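Huvadari Gallery: Teaching Two Arms to Use a Sink

Welcome to the Huvadari page! This is the corner of the site where I put pictures from our simulated kitchen work, with more words around them than a gallery strictly needs. I'm Nia Kneath, I do most of the driving (steering the simulated arms by hand so that a model has something to copy), and I've been at it long enough that I now notice which way the lever goes on every faucet I meet. Ask my sister about her bathroom.

If you only want the pictures, they're close to the bottom. Everything before them is how the set gets made, which is what most people email me about anyway.

What we're collecting

Huvadari is a set of demonstrations. A person sits down, takes control of two arms inside Vollel, our simulator, and does one small chore from start to finish. Vollel writes down the joint positions, the gripper openings, what each camera sees and what the person was asking for at every step. That's one episode. Do it again with the sink turned a few degrees and that's another episode. Then again, until you'd like to never see a sink again, and then you have lunch and see more sinks.

The chore for this batch is the faucet. Reach for the lever, push it over, back away without bumping anything. It sounds like the easiest thing in the world and I said so out loud at the planning meeting, which Rónán Heffernan has been kind enough to bring up every week since.

The goal at the start of June was 800 good episodes. We went past that and kept going, and the batch closed at 1,217. Those are the ones that passed review. The rejects are in their own folder and we keep them too, for reasons I'll get to.

How a session goes

I start a little before nine in the morning, when the Tromthorpe office is quiet and I can mutter at the screen without bothering people. Moriarty is the workstation. It's loud, it lives under my desk, and in winter I'm fond of it.

Vollel gives me a fresh layout and I get 60 seconds. That's the cap on an episode, and it was the subject of more arguing than anything else in the project. Donal Tully wanted it shorter because long episodes are full of dithering, and dithering is exactly what a model will pick up if you let it. Treasa Ó Ceallaigh wanted it longer because she was new to the controls and kept running out of time with the fingertips a hair away from the lever. We left it where it was, and Treasa got good at it (faster than me now on the left arm, and she knows it).

I hold one controller in each hand. The left hand is the left arm and the right hand is the right arm, and squeezing a trigger closes that side's gripper. For the faucet you can use either arm, and that's a choice the driver has to make right away. My rule is to look at where the lever points, pick an arm and stick with it. Switching halfway through makes a muddle of an episode: one arm goes out, stops, comes back, and then the other one goes out. A person watching would understand. The model just sees two arms wandering.

The arm that isn't working has to be somewhere, too. At first we all forgot about it. I'd be concentrating so hard on my right hand that my left would sag into my lap, and the left arm in the simulator would sag right along with it and end up resting against the sink. Muireann Ní Bhriain caught this in review and sent back an entire morning of mine with the comment "left arm asleep." Fair! I now prop that elbow on a cushion.

Why the sink keeps turning

If every episode had the sink square to the table in the same spot, you'd get a policy that had memorized one path through the air. We found that out the hard way with the very first small batch. It went like a dream in the layout we'd trained on, then Rónán nudged the sink over by the width of a finger and the gripper sailed past the lever and closed on nothing, with what I can only describe as confidence.

So Vollel shifts and rotates it between episodes now. The lights get moved around as well, and this is the part I grumbled about, because a low strong light throws the arms' shadows right across the table and it can be hard on the eyes. But a shadow of a gripper looks an awful lot like a gripper to a model that has never met one. We want plenty of that in the set while it's cheap to get.

A few layouts turned out to be rotten for reasons we hadn't planned. In one family of them the lever was within reach of an arm only if that arm folded itself up like a deck chair. Donal wrote a check that throws those away before they get to a driver. Before the check, I did them all anyway, out of stubbornness, and some of those episodes are still in the set. They're ugly. They're also the only examples of an arm getting itself out of a really awkward fold, so Muireann let them stay.

Review, or the part with the good headphones

Every episode gets watched by somebody who didn't drive it. Muireann does the bulk and Treasa takes the overflow. The reviewer gives it one of 3 labels: keep, fix, or drop. "Fix" nearly always means trimming, because drivers (me) tend to sit still for a bit at the beginning while deciding what to do, and hang around at the end admiring the result.

Things that get an episode dropped:

Hitting the basin hard enough that a real one would have moved.
Getting the lever over with the side of the arm by accident.
Letting go of the controllers before the recording stops. (Guilty, more than once.)
Anything where the cameras have drifted out of step with the joints.

The last one was a Vollel problem and it ate most of a week. The wrist view was lagging behind the overhead view, so on playback the close-up would show the gripper still on its way while the wide view had it there already. You could see it plain as day once you put the two side by side, and none of us had ever put the two side by side. Rónán found it while he was looking for something else entirely. We re-rendered everything from the saved joint positions, Moriarty ran all night, and I came in to a very warm room.

That's an upside of working in simulation, by the way. Because the whole state is saved, you can go back and make the camera images over again. I don't get to do that with the physical arms downstairs, where a smudge on a lens stays a smudge forever.

Dropped episodes go in the rejects folder with a sentence on what went wrong. Donal is using them to teach a second, smaller model to tell a clean attempt from a bad one, and he says my rejects are especially useful. I've decided to take that well.

The pictures

Two renders, both from the simulator. The first is the wide view, with an arm mounted on either side of the sink and both grippers empty. Look at the lever on top of the faucet and you'll spot the tiny blue and red dots - my favorite bit of the whole model.

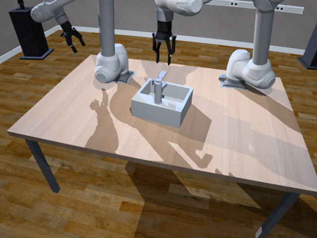
Much closer in, with a black gripper reaching over pale blue sides and hard-edged shadow all over the wood:

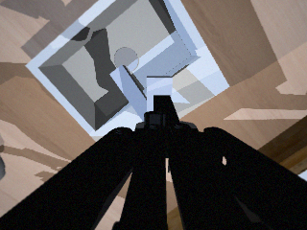

What we're doing next

The faucet batch is closed, so I've moved on to putting things in the sink and taking them out again, beginning with a cup. It's slower going. The faucet stays put once the episode starts, but a cup rolls, and a cup that rolls off the table ends the episode on the spot. My first hour gave us almost nothing worth keeping. My second was better, mainly because I quit trying to grab it by the rim.

We're also trying out a handoff, where one arm picks the cup up and passes it to the other. Treasa is the natural at this. She does it with her eyes half closed and her tongue between her teeth. I have to say "left, hold, right, hold, let go" under my breath the whole way through, and if anyone walks in and says good morning I drop it.

The other thing on the list is getting more people driving. With only a couple of us, the set has our habits baked into it. I come at every lever from above, always, and Treasa comes in low from the side. Rónán trained one model on just my episodes and one on just hers, and you could tell which was which from across the room, which was funny for a minute and then a bit worrying. So if you work in the Tromthorpe building and can spare a morning, come and find me! No experience needed. If you've played any kind of video game you'll be ahead of where I was, and you get a practice run that isn't recorded before we start the real ones. I'll supply the tea and the elbow cushion.

People outside the building have asked if they can have the set. Yes, eventually. Muireann wants to finish the notes that go with it, covering which episodes were trimmed, which came from the awkward layouts and who drove what, and I don't want it going out without them. Donal is sorting out where it'll be hosted. When there's a download link it'll go at the top of this page.

Questions about the controls or the review labels can come to me. Anything about Vollel's cameras should go to Rónán, who will answer at length.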